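Chapter 8
When the Gripper Does Not Let Go: Faults in Handling Soft Goods
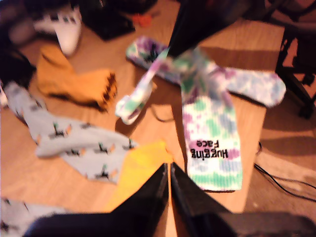 Most of the machines in the first seven chapters handled rigid parts. A bracket has the same shape before and after it is picked up, and if the fingers close on it in the wrong place the fault usually shows itself right away. Cloth is different. A sock can be held by one loop of yarn, by the whole cuff, or by the cuff of its neighbor. The controller may report the same finger position in all three cases.

This chapter is about what happens when the controller believes one thing and the cloth is doing another. We begin with a fault that took place at a sorting cell in Clutcombe. Nobody was badly hurt. It is used in this course for the reason that each step in it was small and each could have been caught.

8.1 The Clutcombe fault

The cell was built to pair and fold socks returned to a clothing rental service. It had two arms, a low work area at floor level, and a light fence on three sides. The fourth side was open to the operator and was guarded by a scanner. The arms ran a control program called Clonon. The grippers had two fingers each, with a motor current reading but no force sensor at the tips.

In July the cell was moved to a smaller room. The fence was put back as before. The scanner was mounted on a new bracket, lower than the old one, and its warning zone was shortened so that it would not trip each time someone walked down the aisle. The change was entered in the log as "scanner adjusted." No new zone measurements were written down, and no stopping test was done.

The fault itself came in November 2019. One arm closed on a long sock and began to lift. A second sock was twisted around the first, and the far end of the second sock was caught under the base of the other arm. As the first arm rose, the cloth went tight. Motor current climbed, but it stayed under the limit, which had been set at 200 percent of the normal lifting value during an earlier round of tests on heavy towels. The limit had never been set back.

The program read the missing height as a slipped grip. Its answer to a slipped grip was to close harder and try again. It did this 8 times. On the last try the sock came free at the trapped end, and the arm, which was still being told to rise, moved upward much faster than planned. It struck the scanner bracket and turned it toward the wall.

The operator, Ebere Babalola, saw the bracket move and pressed the stop button. The arm stopped. She then reset the cell in order to back the arm off the bracket, and reached in to clear the tangle. With the scanner facing the wall, nothing detected her arm. The program resumed at the step it had left, which was a retry. The fingers closed on the edge of her sleeve. She pressed the stop a second time with her free hand and pulled loose with a bruised wrist.

8.2 Reading the log

The log for that session holds 1314 lines. Most of them are routine position reports. The lines that matter are shown below in shortened form.

GRIP CLOSE OK
LIFT START
LIFT HEIGHT LOW, RETRY
GRIP CLOSE OK
LIFT HEIGHT LOW, RETRY
(retry lines repeat)
LIFT HEIGHT HIGH
STOP BUTTON
RESET
RESUME AT LIFT RETRY
GRIP CLOSE OK
STOP BUTTON

Look at the message GRIP CLOSE OK. It appears before the lift, during the retries, and once more when the fingers had hold of a sleeve. All it means is that the motor reached its target current. It carries no information about what was between the fingers, or how many pieces of cloth were there. A log message should be read for what was measured, and the name of the message is often a poor guide to that.

Note also that the scanner does not appear. The scanner was working. It reported a clear zone, and a clear zone was not logged.

8.3 Three kinds of cause

It is useful to sort the causes before proposing any repair.

The starting cause was a snag. Snags are normal in loose cloth. They should be expected many times in a working day, and a cell that is only safe without them is not safe.

The cell's response made the snag worse. Repeated pulling with a raised current limit stored energy in stretched fabric. Knit cloth can stretch a long way before it gives, and when it gives, the load on the arm drops almost at once.

The last group of causes concerns the guarding and the restart. The bracket could be reached by the arm. The shortened zone had not been tested. A reset followed by automatic resume let the machine move with a person inside the work area.

The report by Tamuno, the firm that maintained the cell, gave the main cause as "operator entered cell." That statement is true, and it is of little use. Clearing a tangle by hand was part of the written job, and the instructions did not say that power to the arms had to be locked off first.

8.4 What this chapter covers

Section 8.5 deals with current limits and how to choose them for soft loads. Section 8.6 covers retry rules, including the Fovby method, in which the arm lowers and opens after a second failed lift and waits for a person. Sections 8.7 and 8.8 take up restart after a stop and the checks required when guarding is moved.

Terms to know before you go on: snag, retry, stored energy, protective stop, lockout, resume point.

Before you begin Section 8.5, copy the log lines above onto a sheet of paper. Beside each one, write what the machine had measured at that moment and what the person standing next to it could have known. Keep the sheet, as you will need it again in Section 8.7.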